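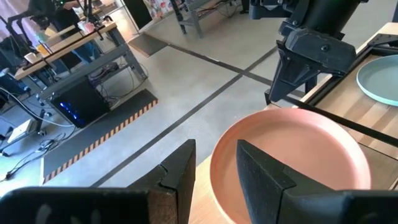 Abb. 3: Runder Teller in Lachsrosa auf heller Holzfläche, rechts daneben ein Teller in blassem Blaugrün.

3.2 Farbe als Sortierhilfe

Bevor ich zu den Stapeln komme, muss ich kurz über Farbe reden, denn das Thema hat uns in diesem Projekt mehr beschäftigt, als ich je gedacht hätte! Elisa Leone hatte für die Vorstudie in Rostlow noch durchgehend weißes Geschirr vorgeschlagen (neutral, leicht nachzukaufen, sieht auf jedem Tisch ordentlich aus). Beim Einräumen griffen die Leute dann ständig daneben und mussten den Durchmesser am Stapel nachprüfen. Für die Hauptstudie sind wir deshalb auf bunte Teller umgestiegen, und ich bin bis heute froh darüber. In den Gesprächen redeten alle von »dem Roten« oder »dem Grünen«, auch diejenigen, denen wir vorher brav erklärt hatten, dass es uns um Größe und Randhöhe geht.

Schwierig wird es bei den Zwischentönen. Was für mich Lachs ist, nennt Amedeo Ruggiero Orange, und bei Kunstlicht rückt beides noch einmal näher an Rosa heran. Wir haben uns in der Auswertung auf grobe Farbfamilien geeinigt und alles Feinere weggelassen, sonst säßen wir noch heute an den Protokollen.

Zum Regal selbst: ein helles Brett auf dünnen schwarzen Stützen, und oben stehen die Teller in zwei Stapeln nebeneinander. So ein niedriges Brett lädt regelrecht dazu ein, nach Farbe zu trennen, hier die kräftigen Rottöne, dort Creme und Hellgrau. Ganz sauber bleibt die Trennung aber nicht, auch unter einem magentaroten Teller liegt mal ein beiger.

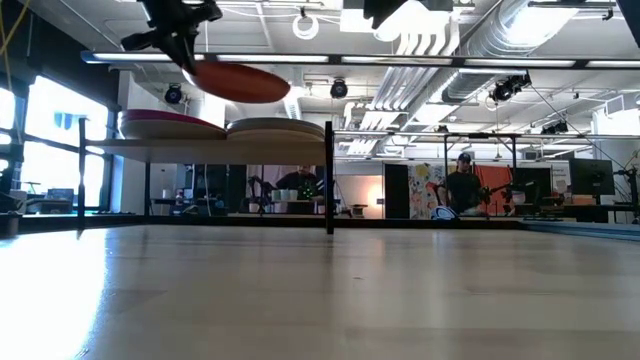 3.3 Schiefe Stapel

Jetzt zu meinem Lieblingsthema. Wer zu Hause Geschirr stapelt, kennt das: Ein Teller liegt nicht plan auf, man schiebt ein bisschen, und dann lässt man es gut sein. In der Befragung in Londthorpe (30 Haushalte, je 10 Minuten am Küchenschrank) wollte ich wissen, ab wann ein Stapel als »unordentlich« gilt. Die Antworten gingen herrlich weit auseinander! Manche störte schon ein Rand, der unten hervorschaut, anderen war alles recht, solange nichts klappert.

Für die Kodierung unterscheiden wir zwei Fälle: versetzt liegende Teller und gekippte Teller. Beides kann zusammen auftreten, dann zählt bei uns die Kippung. Schalen führen wir getrennt, auch wenn sie auf demselben Brett stehen.
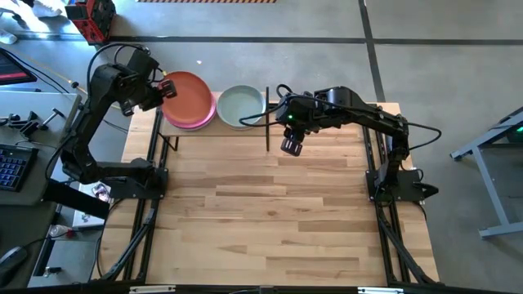
Abb. 4: Lachsoranger Teller, gekippt auf einem rosa Teller; rechts daneben eine blass salbeigrüne Schale.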